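Mise en scène et production, module 3 : la gestion du plateau dans un spectacle à distribution nombreuse
Notes de cours, version du 2022-07-16

1. Rappel

Le module 2 s'arrêtait au découpage du texte en unités de répétition. On suppose ce découpage fait. Il reste à savoir qui est sur scène, à quel moment, et par où chacun entre et sort. Dans une pièce à six personnages, la question se règle souvent pendant le travail. Avec un chœur, elle se règle sur papier avant la première répétition.

L'exemple suivi dans ce module est Prevon, conte musical en deux actes monté par la compagnie Cirkolix au théâtre Renham, salle de 737 places. La distribution compte 15 rôles parlés et un chœur qui porte l'effectif jusqu'à 62 personnes dans le tableau du marché.

2. Le tableau des présences

Une ligne par interprète, une colonne par unité. On note P (présent et parlant), M (présent et muet), C (chante avec le chœur) ou rien. Prevon comporte 77 unités, le tableau tient donc sur plusieurs feuilles. Ne pas réduire les caractères pour gagner une page : le document sera lu en coulisse, avec peu de lumière.

Le tableau sert à trois choses : établir les convocations, repérer les changements de costume trop courts, vérifier les doublures. Un changement complet demande deux minutes au minimum s'il y a une habilleuse, quatre sans aide. Si l'intervalle est plus court, on déplace la sortie ou on simplifie le costume. Demander au chef d'orchestre de rallonger un intermède est la dernière solution.

3. Entrées et sorties

Le chœur n'entre pas en bloc. On le divise en groupes fixes, désignés par une lettre, qui gardent la même composition pendant tout le spectacle. Chaque groupe a un chef de file, qui prend le top du régisseur et que les autres suivent.

À Renham, la coulisse jardin est étroite et communique mal avec les loges. Dans Prevon, les groupes A et B entrent à jardin, les groupes C, D et E à cour. Aucun groupe ne change de côté pendant l'acte I. Le seul croisement a lieu à l'entracte.

4. Chanter en mouvement

Règle générale : pas de déplacement sur la première mesure d'une entrée chantée. Le chœur se place, respire, attaque, puis bouge. Pour les passages à plusieurs voix, garder les pupitres groupés tant que les parties ne sont pas sues. La dispersion vient en fin de travail, souvent en novembre pour une création d'hiver.
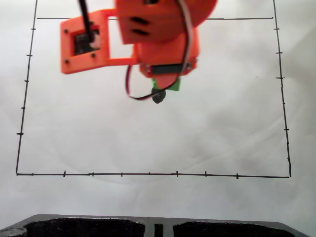 Une remarque revenue des ateliers de l'an passé : on ne devrait pas attendre la fin pour disperser les pupitres, un chœur qui a appris groupé s'effondre dès qu'on l'éparpille, autant le faire dès la deuxième semaine. L'argument est recevable avec des choristes confirmés. Avec des amateurs, s'en tenir à la règle.

5. À rendre

Le tableau des présences de l'acte I d'une œuvre au choix (au moins vingt unités), avec la liste des changements de costume à risque. Lecture : Hepburn, chapitres 4 et 5.

Commentaires

Maëlle
Est-ce que les musiciens de scène comptent dans le tableau ? Dans ma pièce il y a un accordéon qui traverse deux fois.

lucarne22
Oui, une ligne comme les autres, on l'a fait pour notre rendu. Mettre M et préciser l'instrument.

Théo B.
Le chapitre 5 est introuvable à la bibliothèque, le volume est sorti. Quelqu'un l'a ?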